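Week 6 notes: When the grip is fine and the lift is wrong
Intro to Home Robotics, Kálmán Kovács

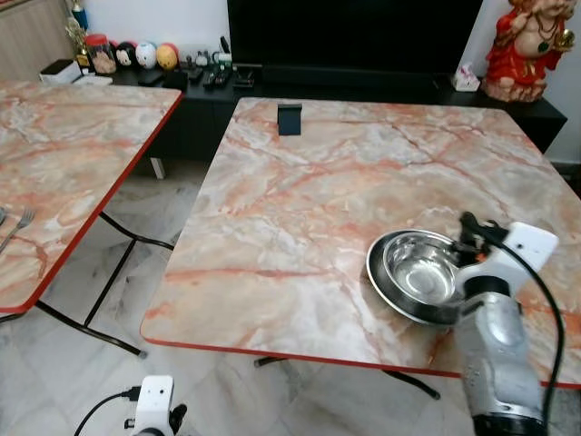
Fig. 1. Right gripper closed on the rim of two nested bowls, head view.

OK, so this is the fault I promised you at the end of last week. We're working on table clearing with the two-arm setup, and the job sounds easy: take hold of the bowls, lift, carry them over to the next table. I ran it 127 times in March and got 39 drops. That's a lot of bowls on a tile floor (my ears rang for a day!).

My first guess was grip force, and I'll bet it was yours too. I turned it up, ran another 50, and the drops hardly changed. So I went back to the logs, and the fingers were closing just fine. What went wrong came a moment later.

Look at where the fingers are in Fig. 1. They have the stack by one side, at the right rim, and there's a smaller steel bowl sitting inside a wide, shallow one. A side grip on a wide bowl is a long lever. As soon as the bowl leaves the table the far side wants to sag, the inner bowl slides that way, and now the weight has moved even farther from the fingers. The outer bowl twists in the grip and down it all goes.

Now the part that really bugged me. Our software, Holtau, checked for a good grasp exactly once, while the bowls were still resting on the table. The table was holding the weight! Of course it passed. Then the arm went straight to full carry speed with no second look.

What I changed:
- Lift 2 centimeters, stop, and check the wrist torque again.
- If the torque is still drifting, set the bowls back down slowly. Don't open the fingers in the air, please.
- Treat nested bowls as two objects unless the planner has a reason not to.

A safety note while we're here. When a bowl slips, your hand will want to go after it. Mine did on the second day, and I got my knuckles between the arm and the table edge - nothing broken, but I typed with one hand until Sunday. Hit the stop first and let the bowl fall.

For next time, read the Fleronham chapter on contact checks and sketch the forces on the outer bowl, once at rest and once just after liftoff. Bring the sketch on paper, and mark where you think the inner bowl ends up.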